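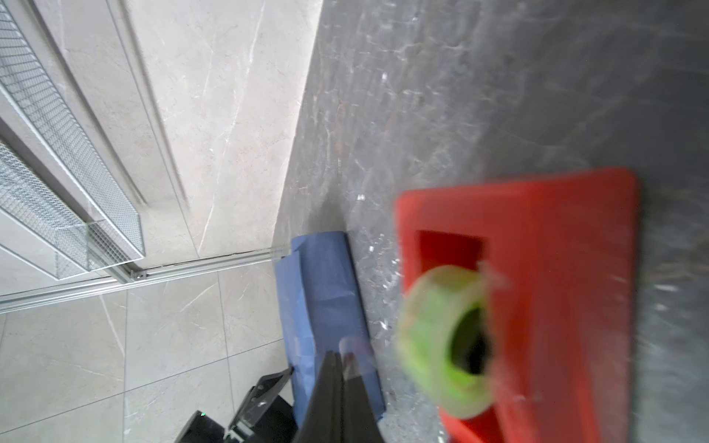 How often do you grease a wrist joint on one of these arms?

Every 3,000 hours on the maker's card, and sooner if it works near flour, plaster or a cat.

That was the first thing I ever asked Torben Hinrichs and the first thing he ever told me, and I wrote it on the inside of my toolbox lid, where it still is. I'd come to Rirkent to mend washing machines. Three weeks in, the firm took on the household arms and somebody had to go out to them, and Torben was fifty-nine with a bad knee, so somebody was me.

The Sorham job came in July. Mr Salazar (Gilberto, he insisted, before I'd got my boots off) had an arm in his kitchen that he called Sotelo, after a dance teacher he'd been frightened of as a boy. It tidied the counter. Lately it had started to tidy the counter the way I tidy before my mother comes round, all swipe and no aim.

"She shakes," he said. "Look. She goes for the tape and she shakes."

The tape was bright green and sitting on a red dustpan, and neither of them was going anywhere in a hurry. I got the tablet out and put the wrist picture up so I could see what she was seeing. Red all over one side, smeared like wet paint. Speckled dark counter. A bit of blue bundle in the middle, and the black finger poking up from the bottom. I told him a smeary picture could be the light as easily as the wrist, and he gave me the look people give plumbers.

So I did it properly. Power off, wait for the brake to clunk, hand under the forearm so it doesn't drop on you. Then you take the wrist between finger and thumb and rock it, ever so gently, and if there's play you feel a tick, like a loose tooth. There was a tick! I was so pleased I said "there you are" out loud to a kitchen appliance.

I rang Torben.

"What's the hour count?" he said. I could hear him eating.

"2,245."

"Not due, then. Has he got a cat?"

"Have you got a cat?" I asked Gilberto.

"I had a cat," said Gilberto, and went to look out of the window.

I took the wrist cover off on a tea towel, four screws, and there was the cat. A good soft roll of grey fluff wound round the seal, and under it the grease had gone to something like old toffee. Two of the clamp bolts had backed off half a turn as well. I cleaned it out with a cotton bud and then another and then most of the box, put fresh grease in, nipped the bolts up crosswise the way Torben likes, and left the cover off while I turned the joint by hand end to end. No tick. Smooth as you like.

The fluff I'd put on the corner of the tea towel. I'd normally have binned it. Gilberto came back and stood over it for a bit.

"Dranville," he said.

"Sorry?"

"His name. Where we got him. There was a man at the station with a box." He folded the corner of the towel over, quite carefully. "Eleven years. He used to sleep on her arm when it was parked, because it was warm. She never moved till he got off. I don't know if that's in the program."

It is, as it goes. There's a load check before she wakes, and anything heavier than 200 grams on the forearm and she'll stay put. I had the cover in one hand and a screwdriver in the other and I thought about saying so.

"She sounds well brought up," I said.

Then I zeroed the wrist, which takes four minutes and makes a noise like a very small lift, and ran her slow. Over the counter, down, close, up. She had the tape first go and held it there, green as anything, and Gilberto clapped.

I put a note on the sheet for Torben, grease early, check again at 3,000, and under "cause" I wrote cat. He rang me in the van to ask how you spell Dranville, for the file.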